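A Thursday at the Kollár Mill Open Day

By Karim Gaber
December

The Kollár paper mill in Collach opens its doors to visitors once a year, and I had missed it twice. This time I booked early and took the first bus out of town, the one that stops at the bottom of Mill Lane at 8:40. It is a ten-minute walk from there, uphill, with no sidewalk for the last stretch. Wear proper shoes.

Admission is free but you need a slot. Groups go in every half hour and the first one was full. We were given ear plugs, a yellow vest and a printed sheet with a floor plan on the back. Bags have to be left in the front office, and phones go in there too until you are out of the machine hall.

The mill makes uncoated paper for sketchbooks, envelopes and a line of heavy drawing sheets sold under the name Vinder. It has been on this site since the river was still used to drive the beaters. The wheel is gone, but the channel is there, running under a grating you walk over on the way in.

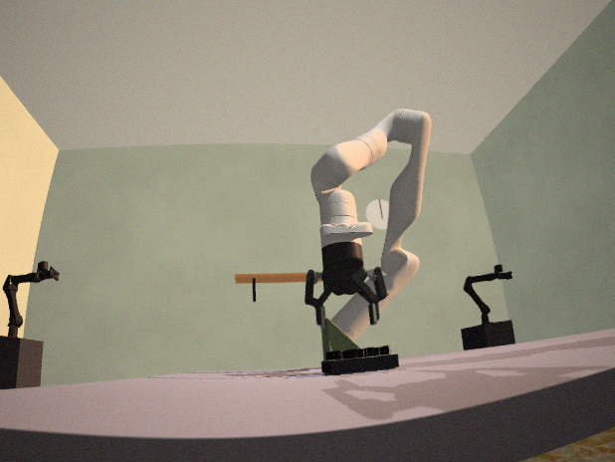
The pulp room

The tour starts where the bales come in. Most of the pulp is bought in dry, pressed into thick boards that look like ceiling tile. Part of it is cotton linter, used only in the drawing sheets. The boards are dropped into a vat with water and broken up by a rotor at the bottom. The noise is less than I expected. The smell is mild, something like wet cardboard.

Our guide was Marek Doležal, who runs the second shift. He passed around a jar of finished pulp so we could see how thin it is when it goes onto the wire. It is nearly all water. He said visitors always guess that it should be like porridge, and it is closer to skim milk.

He also talked about beating, the stage that decides what kind of paper you get. A short beat leaves the fibers long and the sheet soft and absorbent. Beat it for hours and the sheet comes out hard, with a rattle when you shake it. He had a sample of each and let us tear them. The soft one gave a long fuzzy edge. The hard one tore clean and took some effort.

The machine hall

The paper machine takes up one whole side of the building and is 59 meters long. It is slow by modern standards, and you can follow a mark on the felt with your eyes. At the wet end the pulp spreads over a moving wire screen and the water drops out. By the time it reaches the presses it is a sheet, though you could still put a finger through it. The dryers are steam-heated cylinders stacked in two rows, and it is very warm alongside them. Take your coat off before you go in – there is nowhere to hang it once you are inside.

A full reel weighs 599 kilos and is lifted off by an overhead crane. We waited for a change of reel, but the timing was wrong and the group behind us saw it. 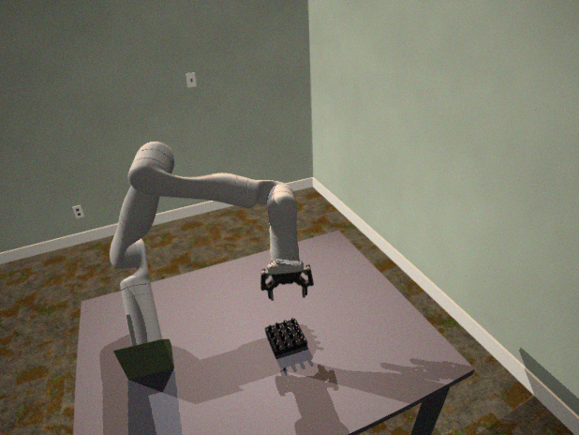

Can you buy paper at the mill on the open day?

There is a counter in the front office that sells seconds by weight and full packs of Vinder in sheets of 100. It takes cards. The seconds are mostly trimmed crooked or have a speck in them, and they go early, so stop there before the tour if you can.

After the hall we went upstairs to the finishing room, where sheets are cut, counted and checked. The checking is still done by hand for the heavy grades. Two women at a bench under the north windows fan the sheets and pull out anything with a mark, faster than I could follow. The cutter next to them is an old Ultik with a cast-iron bed, and it was being oiled while we were there.

The sample archive is on the same floor. It holds 1000 swatches in flat drawers, labeled by grade and year. You can open the top row yourself. I liked the blues best, made for a sugar company that wanted wrappers.

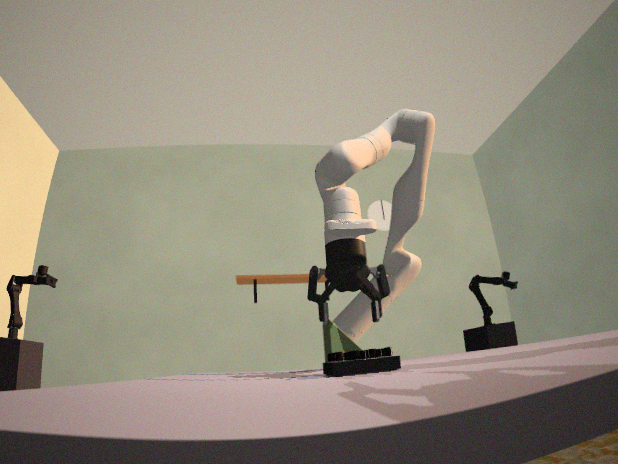 The drawers further down are kept locked, but Marek opened one with watermarked sheets and held a few up to the window. Most were letterheads. One was a school crest, made for diplomas, with the lettering reversed by mistake – the whole order had to be made again, and the mill kept a single sheet.

The visit finishes in the canteen, with coffee and a poppy seed roll. Allow two hours in all, and more if you want to try the hand mold in the yard. I made one sheet, which came out thick on one side. They press it for you and you collect it from the office on the way out, still damp, between two pieces of felt.

The return bus leaves from the other side of the road. The next one after noon is at 1:15.

Recent visits
Collach Lock and Pump House
A Morning at the Button Works
Seed Fair, Upper Hall
The Rope Walk, Reopened
Two Small Printing Museums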